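Grarnska Table Sorting: notes on the recordings and how they were made

Feb 24, 2021
By Loubna Alaoui

What this is

Grarnska is a set of tabletop recordings we made at Niltis, in the training kitchen on the ground floor, while the packing team was getting used to working next to an automated sorting station. The station is called Pluver. It picks things up off a table and puts them somewhere else, a basket or a plate for the most part, and it does this slowly and with a good deal of patience. I have tried to write down what a newcomer would want to know before opening the folders, and I've let myself wander a little into what the work was like, as that part is missing from every data card I have ever had to read.

Who it is for

Anybody training or checking a model that has to find everyday objects on a cloth and move them between containers. It will also be of some use to people planning a station like ours in their own workplace, who want to see the sort of table we practiced on before anything real went near it.

What is in the folders

There are 100 recordings in the release, sorted into 18 folders by table layout. Each recording comes with a plain text note giving the instruction that was read out, the name of the person at the table, and any remark they cared to leave. Please do read the remarks! Ea Mikkelsen's are often longer than the instruction, and she has a good eye for the moment a grasp is about to go wrong.

The things on the table are mostly play food and small foam blocks, with baskets, plates and bowls from the shop down the street. We started with stand-ins because bruised fruit makes for poor repeat trials, and because the packers found it easier to laugh at a dropped toy lemon than at a dropped real one.

How the work changed

Before Pluver, a packer at Niltis sorted by hand for the whole shift. Now the same person sets the table, reads out the instruction, watches, and steps in when the arm hesitates. I had expected that to be restful, and Thaddäus Hämmerli was kind enough to tell me after his first morning that it was the most tiring job he'd done in the building. Watching closely is hard. We shortened the watching turns after that and let people swap back to hand packing whenever they asked, and the remarks got a lot more cheerful from then on.

The wrists and shoulders are better off, I'm glad to say, at least by what people tell me over lunch. What they miss is the talk. Two packers facing each other across a bench will chat all day, while one packer and a station make a quiet corner, so King-fai Wu moved the second station around until the people running them could see each other. It cost us some floor space and I would do it again.

No one lost their place on the team during this project. I can't promise what happens later, and I told the team so in just those words.

Known problems

Shiny and see-through surfaces are the hardest. Glass plates give trouble with edges, and soft linings in a basket can hide whatever has settled underneath. Small items that are mostly covered by bigger ones are not labeled in this version, so please don't treat a missing label as proof that a thing is absent.

The names in the notes follow what the packers called the objects, and they did not always agree. A long orange fruit may be a papaya in one note and a mango in the next. Siham Hegazy began tidying these and got through 2 of the folders before the Bensaid order came in and she was needed elsewhere. The rest are as people wrote them.

Using the recordings

You may use them for research and for teaching. Please keep the packers' names out of anything you publish, unless you have asked them first. All of them agreed to be named in our own notes, and that agreement stops there.

Changes and questions

The next version is planned for May and should have the rest of the names put straight. Corrections can go to me or to Siham, and we answer both the short ones and the grumpy ones.

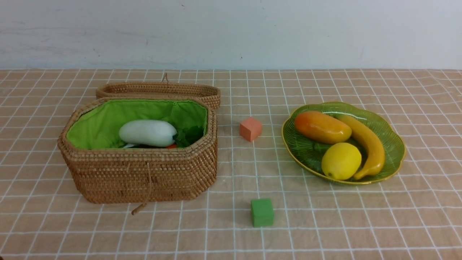 Practice table with lined basket, foam cubes and a plate of play fruit.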